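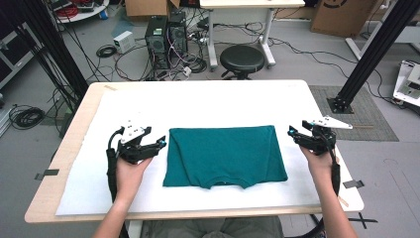

Teal tee, folded flat, neckline toward you

To: the one-bag list
Subject: Re: Six shirts for two weeks??

On Wednesday a list member wrote:

> Hi all, longtime reader, first time posting. I'm going away for two
> weeks by train and bus and I want to do it with one bag for once. My
> trial pack last night had six shirts in it and the zipper wouldn't
> close. My sister says fold, my neighbor says roll, and the internet
> says buy a set of cubes. What do you all do? Also, is it gross to wear
> the same pants for two weeks? Also also, I have a Jevico 30 that I
> bought on sale for $69 and I'm worried it's too small.

Welcome! And no, it isn't gross, or if it is then most of this list is gross and we've all made our peace with it. Two pairs of pants, wear the heavier one on travel days, and take something you can stand to sit in for nine hours.

Six shirts is too many for that bag, though. I have the same Jevico (I paid $115 for mine, so I'm trying not to think about your sale) and I can get four in comfortably with everything else. Three if one of the others is a sweater. The bag is fine. The front pocket is the weak spot: it eats into the main compartment when it's full, so whatever you stuff in there you're taking away from your clothes. I keep my ticket folder and a toothbrush in it and leave it at that.

On fold versus roll, I was a roller for years and very smug about it. Then I went on a trip where I moved every single night, and I got so tired of unrolling four things to find the one I wanted! Now I fold everything flat, to the same width as the bottom of the bag, sides in first and then the hem up, and stand the stack on its edge like files in a drawer. You can see every collar and pull out the one you want. It does crease a bit more than rolling. I don't care, I'm on a bus.

The exception is anything thick. Sweaters and sweatshirts get rolled and go along the back where the bag curves, and socks go inside the shoes if you're bringing a second pair. (Don't bring a second pair.)

Cubes: I own two and use one, for underwear and socks. It's nice to be able to find them in the dark when you're sharing a room. For shirts I think they mostly take a stack that was already tidy and put a zipper around it. I know this is a sore subject here and there was a whole fight over it last spring, so please, everybody, I'm only saying what works in my bag.

Laundry is the part I'd put more thought into than the folding. With four shirts you're washing every third or fourth night, and it takes me ten minutes in a sink. Wash before dinner so it gets the whole night to dry. Squeeze it out, roll it up in the towel, stand on the towel. Cotton is slow, and in a damp room it may not make it by morning, so I wear my one cotton shirt when I know I'm staying put for a couple of days.

I started this at home and saved it as a draft, and then we left, so the rest comes from the road. 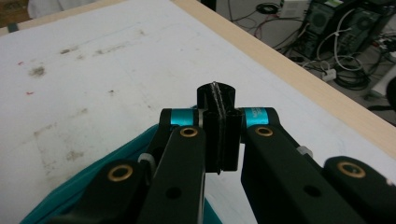
BELMONTE, August

OK, back again, with actual field results! We're on day five. I've got four shirts, two pants, one sweater I haven't touched, and a rain jacket that I've been using as a pillow. We came 300 miles yesterday in three separate pieces, the last of them on a bus with the heat on (in August!), and I was very glad to have one bag on my knees and nothing down in the hold. At the change in Della there were four minutes between the train and the bus, and the people with the big rolling cases didn't make it. I felt bad for them and I also got the window seat.

Things I'd change already. I packed a full-size towel and it's a brick. The guesthouse here, the Tilidetti, gives you two towels each and a bar of soap, and so did the last place, and I could have found that out with one email. I also brought a paperback I've read before. On the other side of the ledger, I left the clothesline at home and I miss it every single evening. Last night's wash was hung over a chair, a window latch and the handle of the wardrobe.

The standing-up stack is holding, mostly. It starts to slump once you take the second shirt out, and I've been filling the gap with the dirty laundry bag, which grows about as fast as the stack shrinks. If you try it, put the bag in on the zipper side so you don't have to dig past it.

One more thing on your pants question. Whatever you pick, wear it for a whole day at home first, with your phone and wallet in the pockets, and go sit on something hard. I skipped that with the gray pair and there's a seam I now know very well.

So my vote is to take out two shirts, try the zipper again, and report back. And would somebody who has been through Della more recently than me tell us if the lockers at the station are still there? The sign was up but there was a snack stand parked in front of it and I had four minutes.

Back on the bus tomorrow. I'll answer the thread about sandals when I've got a table to type on.

--
You are receiving this because you are subscribed to the one-bag list.
Please trim your quotes when replying.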